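Courses Projects Library Calendar Contact

Student work > International Relations > Second-year projects

Filed under: Diplomacy and the press, Project reports

Reading the Cunha briefings: what two foreign ministries said about a visa dispute, and what they left out

Second-year group project, Bramport College
Submitted February 5, 2018

1. What we set out to do

The Cunha crossing is the only road crossing between Gatalden and Warno that is open all year. For most of the past decade people who live near it have been able to go over for the day with an identity card. When Warno began asking Gatalden residents for a paid entry permit, Gatalden answered with a permit of its own, and the two foreign ministries spent the following months explaining to reporters why the other one had started it.

Our assignment was to pick a dispute and follow it through official statements. Most groups chose something bigger. We took this one for the practical reason that both ministries post their briefings in full, with an English version, and the whole set can be read by a small group in a semester. We also thought, going in, that a quarrel over day permits would be simple to follow. It was not, and a good part of this report is about why.

The question in our proposal was "How did the two sides move toward a settlement?" We would like to withdraw the question. It assumes that they moved, and we could not find enough in the documents to say so. The question we ended up with is duller: what can a reader learn about the dispute from the briefings alone, and how far should that reader believe it?

2. Material

We read 270 pages of briefing transcripts, counting both ministries together. Out of those we marked every passage that mentioned the crossing, the permits, or the residents affected by them. Passages that only used the word "Cunha" in a list of border points were dropped.

We used the English versions. Two members of the group can read the Warno original, and they compared a sample of passages against it. The differences were mostly small, though in one place "we have asked for clarification" in English was closer to "we are waiting to be told" in the original, and those are different things to say about a neighbor. Nobody in the group reads the language of the Gatalden original, so on that side we are trusting the translators. Readers should keep in mind that our comparison is lopsided for that reason.

We did not interview anyone. We wrote to both press offices with the same short list of questions. Gatalden sent back a link to its briefing page, which we had already read. Warno did not reply.

3. How we sorted the passages

Each marked passage was given one label: complaint, claim of fact, promise, or reply to the other side. Two people labeled each passage separately, then compared. Where they disagreed a third person decided.

We want to be frank about how well this worked. Complaints were easy. Promises were hard, because the spokespeople on both sides are very good at sentences that sound like promises and commit to nothing. "We remain ready to consider all options" was labeled a promise by one reader and a complaint by the other, and both of them had decent arguments. By the end we had a rule that a promise must name something that could be checked later. Under that rule most of the promises disappeared.

Claims of fact gave us a different problem. A spokesperson would say that "many residents" had been turned back at the crossing, or that there were "numerous reports" of people being charged the fee more than once. We labeled these as claims of fact since they are worded that way, but we would not call them facts. No passage in our set gives a source that an outsider could look up. Where a number is given, it is given once and never comes back.

4. What the Gatalden briefings say

Gatalden's line hardly changes. The permit is called a violation of the earlier arrangement between the two countries, the residents are described as suffering, and Warno is invited to reconsider. The wording is so steady that we began to suspect paragraphs were being copied from one briefing to the next, and when we put them side by side, several were in fact identical down to the commas.

Repetition is not a crime. A ministry may want to show that its position is firm. Still, it means that a reader who goes through every briefing learns very little more than a reader who goes through one. It also means that counting how often a complaint appears, which was our first plan, tells you more about the habits of the press office than about how serious the complaint is. We dropped the frequency chart from the report on those grounds.

The one real change comes in March, when Gatalden stops mentioning the fee and talks only about delays at the booths. Our first draft called this "a softening of tone." Our supervisor asked what evidence we had that anything had softened, and we had none. It could be a concession. It could equally be that the fee had become awkward to mention, given that Gatalden was by then charging one too.

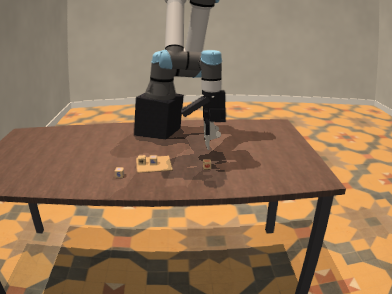 Warno's briefings are harder to summarize. They are shorter, and the crossing usually comes up only when a reporter asks. The answers lean heavily on procedure: the permit is described as a technical measure, the fee as a handling cost, and the timing as a coincidence. We do not find the last one convincing. The permit was announced 15 days after Gatalden had refused to extend a fishing agreement, and Warno's own spokesperson had brought up that agreement in the same breath as the border on an earlier occasion.

But we have to apply the same standard to ourselves. Two things happening close together do not make one the cause of the other. We have no document in which anyone in Warno says the permit was meant as an answer to the fishing decision. Several of the newspaper columns we read state the link as settled, and when we chased their sources we ended up back at each other's columns.

5. The residents

Both ministries speak constantly in the name of people who live near the crossing. In the whole set of passages not one resident is quoted, even without a name. They are "concerned," "deeply affected," "patient," and on one occasion "united," and we would like to know how the last one was established.

A member of our group has family on the Gatalden side, which we mention for the sake of openness. What the family told us does not match either ministry very well. They found the permit annoying and the form badly designed, and said the booths had been slow for years before any of it. We have not used their account as evidence. One household is one household, and we only note it as a reminder that the people being spoken for may have other things on their minds.

6. Were the promises kept?

After applying our rule, we were left with 4 promises that could be checked. One was to publish the text of the permit regulation, and that was done. Another was to hold a meeting of border officials. Both sides later reported that the meeting took place, and they described it in terms so different that we wondered if they had been in the same room. The remaining two, a review of the fee and a separate line for schoolchildren, had not been mentioned again when we stopped reading.

"Not mentioned again" is all we can say. The line for schoolchildren may well exist. A ministry briefing is a poor place to look for a painted line on a road, and going to look for ourselves was outside our travel budget.

7. Problems with our own work

The set of passages is small. The labels depend on judgment, and the people making the judgments talked to each other over lunch, so "separately" in section 3 should be taken with some salt. Our English-only reading on the Gatalden side has been mentioned already.

There is also a bias in the material that better labeling would not fix. Briefings record what a ministry wants said in public - plus whatever reporters manage to pull out of it. Any serious bargaining between Gatalden and Warno would have been done somewhere else, and it may have been going well on the very days when the public statements were at their worst. We argued for some time over whether to put this in the conclusion and decided it belonged with the problems, as it affects every section before it.

Finally, we started out annoyed with Warno. It introduced the permit first and it did not answer our letter. We tried to read its statements as fairly as Gatalden's, and asked a student from another group to look through section 4 for signs of the opposite. Two adjectives were removed as a result.

8. What we would tell the next group

Start with the regulations and read the briefings second. We did it the other way around and spent weeks on arguments over the fee before learning that the regulation already let residents over retirement age cross for free, something neither spokesperson ever brought up.

Decide early what counts as a promise, and write the rule down before labeling anything. Changing it halfway meant going back over passages we thought were finished.

Ask for the fishing documents at once if you plan to take up that side of the dispute. The Bramport library can order the text of the lapsed agreement through interlibrary loan, but ours arrived too late to be used, and it is now on the reserve shelf under the course number.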